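Kenmont Cup Preview – Can Anyone Stop Cindside?

Home » News » Rugby » Kenmont Cup Preview – Can Anyone Stop Cindside?

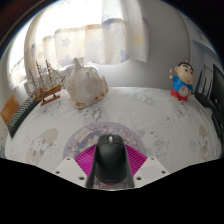
So who are the favourites this year? Cindside, by a distance, and I'd be amazed if any of the other sides got within a score of them at home.

I know, I know, I said the same thing last February and then Sundum went and beat them in the mud with the last kick of the match. But have you seen Cindside's pack lately? They've won 8 on the bounce in the league, the front row is the same one that finished last season, and they've finally found a fly-half who can kick off either foot. That's Sérgio Rocha, if you've somehow missed him (he came over from Kjærgaard in the summer and has been a joy to watch ever since!).

The cup is back to its old shape as well, with four clubs all playing each other once and the top two going through to the final at Kenmont. I'm so pleased about that. Last year's straight knockout meant two clubs were done after eighty minutes, and one of those was mine, so yes, I took it personally.

Sundum are the holders and they won't mind being written off. They've lost three regular forwards to injury and the scrum creaked badly in their last outing, but their back three are quick, they counter-attack from anywhere and they love a dry pitch. If the weather's kind I could see them sneaking second place.

Kjærgaard are harder to call. Losing Rocha hurt, and for the first month they looked like a team who'd forgotten who was meant to be calling the moves. Then Sawsan Bitar took over as head coach and they tightened up no end. She was in great form when I caught her after training. "We've stopped giving away silly penalties and we've started tackling," she told me. "I'd like us to score a few more tries, but one thing at a time." They let in 22 points in their last league match, and ten of those came very late on when the game was already won.

Which leaves Kenmont, my lot. We've got the final on our own ground and I'd love to say we'll be in it, but the lineout has been all over the place and we can't seem to hold on to a lead. A win in the opener against Sundum would change the mood completely. I'm going for a narrow defeat and hoping to look daft.

Tickets for the final are already moving, by the way. The ground record for a cup match is 3,979 and the club reckons it could go this time, especially if Cindside bring their usual noisy crowd. The covered side always sells first, so don't hang about if you mind getting rained on.

My prediction: Cindside to beat Kjærgaard in the final, with Rocha kicking the points against his old club. Kick-off in the opener is 2.30pm and the bar opens at noon.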